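Ticket 1871
Subject: pen marks on table top, pale wood, won't shift
Product: Mudgway table
Opened: Oct 6, 2024
Raised by: Ľubomír Slanina
Status: open, waiting on customer

Ľ. Slanina:
Hi, need help with marks on the table top. Red/pink, short streaks mostly, look like felt tip or whiteboard marker. Table is used every day for the activity stuff (lock box, counters, drawing) so somebody has gone off the edge of the paper at some point. Don't know which pen. We have Limetti markers and a tub of mixed ones, could be either.

Tried so far:
- damp cloth, warm water. Nothing
- washing up liquid, bit better on the faint ones I think
- pencil rubber, made crumbs, no change

Have NOT used anything stronger, don't want to take the finish off. Is it oiled or laquered? Can't find the leaflet.

Support (Millo desk):
Thanks for getting in touch. Can you send a photo of the table top and tell us where the marks are worst? Also please don't use cream cleaner or the rough side of a sponge before we've had a look.

Ľ. Slanina:
Photo attached. Worst ones are the two red streaks, one above the other. Then a small red dash off to the right with a pink smudge by it, and a pale pink line further back. There are dark bits and crumbs on it too, not wiped down yet. 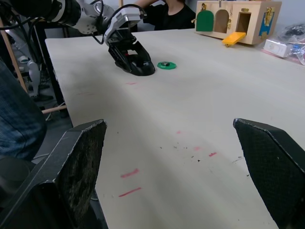

Photo: Ľ. Slanina, attached to ticket 1871

Support (Millo desk):
Got it, thanks. Mudgway tops are lacquered so you've a fair chance. Please do this in order and stop as soon as it works:

1. Clear the table, lock box as well. Brush off the crumbs first or you'll scratch it.
2. Test patch underneath, somewhere out of sight. Vetosach surface cleaner on a white cloth, leave 5 minutes, wipe, look for dulling.
3. If the patch is fine do the faint pink marks first, then the red ones. Dab, don't scrub.
4. Rinse cloth, wipe with plain water, dry straight away.

Up to 4 goes on the same mark. After that leave it and come back to us.

Ľ. Slanina:
OK. Have got Vetosach, the 1000 ml bottle, bought in March. Still alright to use? Also what about the lock box, it's light wood too and has a few grubby patches round the little doors. Same stuff?

Support (Millo desk):
Bottle is fine if it's been kept shut. Not on the lock box please, we don't know the finish. Barely damp cloth only and keep water away from the hinges.

Ľ. Slanina:
Right. Test patch done, no dulling that I can see. Doing the pink ones tommorow morning when the table's free, will post back after.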